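Visit report: Skodisus student gripper project, Timodham
Filed under: Visits, Automation
Prepared for the Pillai technical teaching group

1. Purpose of visit

The Skodisus project is run as a second-year option at Timodham. Students take an existing arm, fit it with a gripper and wrist camera, and write the control and logging software themselves. Our group is considering a similar option and wanted to see how much of the timetable goes on mounting, cabling and calibration before any useful motion is recorded. The visit took place in March, during a working session. We arrived at 9.30 and left after the afternoon review.

2. Organisation of the class

There are 15 students on the option, working in teams. Each team keeps its own logbook, and the logbook carries a third of the mark. Hakim Entili, who leads the module, sets a short mechanical check at the start of every session. It covers finger seating, fasteners, cable strain relief and free travel at the wrist. A team may not enable the drives until the check has been signed by a member of another team.

Software is held in a shared repository called Utau. It contains the arm driver, the camera capture routine and a small replay tool. Teams branch from it at the start of term and merge back twice. Merge requests are reviewed by students, with staff approval needed only for changes to the driver.

3. Mounting and inspection

Most of the morning was given to the gripper end of the arm. The work is done with light wooden surfaces close by and grey carpet tiles beyond, and the wrist camera has to cope with both in the same view. The black finger stands close under the dark housing, with a bracket at the join and a row of four short teeth on a ribbed tab beneath the housing. Students are told to look at the bracket fasteners first and the moulded parts second. 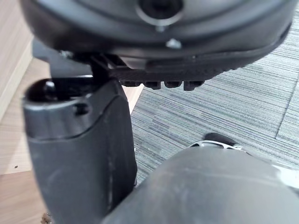
4. Camera set-up and exposure

Overhead light produces highlights on the upper curves of the plastic parts and leaves the underside of the housing in shadow. With automatic exposure the image settles on the carpet, and detail in the shadowed area is reduced. Two teams had fixed the exposure by hand and recorded the value in the logbook. The others had left it on automatic and intended to correct it in processing. Mr Entili allows either method provided that it is stated.

Focus is set once per session. At close range it is a compromise: a setting that keeps the floor texture sharp will soften anything near the lens. The class marks down blurred foreground parts only where the finger contact area is affected.

The striped carpet gave some trouble to the feature tracker in an earlier version of Utau. Fine repeated lines were matched one stripe out, giving a small sideways error in the estimated position. The present version masks the floor before matching. We were shown the change log but did not see a comparison run.

The contact between finger and housing is checked from more than one viewpoint. With the black finger on the right of the view, its flat inner face can be inspected along with the oval opening near the top and the angular joint against the black rim.

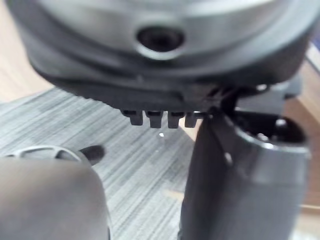
5. Afternoon review

Each team presents for 12 minutes. The format is fixed: one change made, one measurement taken, one fault outstanding. The best of the reviews concerned timestamps. The team had logged 122 short runs and found that camera and joint data drifted apart when the capture routine wrote to disk during motion. Their remedy was to buffer in memory and write at the end of the run. This limits run length, and they gave the limit.

A second team reported on finger pad wear, but had changed pad material and closing force in the same week. Mr Entili asked for the test to be repeated with one variable changed.

6. Points for our own course

The signed mechanical check should be copied as it stands. The Timodham form fits on one side of A4 and we have permission to use it.

Fixed exposure should be the default, with the value logged.

Two merges per term looks too few. Several students were working around faults that another branch had already cured.

Staffing needs further discussion. Timodham has one technician present throughout, and we could not match that at present. Mr Entili has offered to send the equipment list and the marking scheme before our next planning meeting.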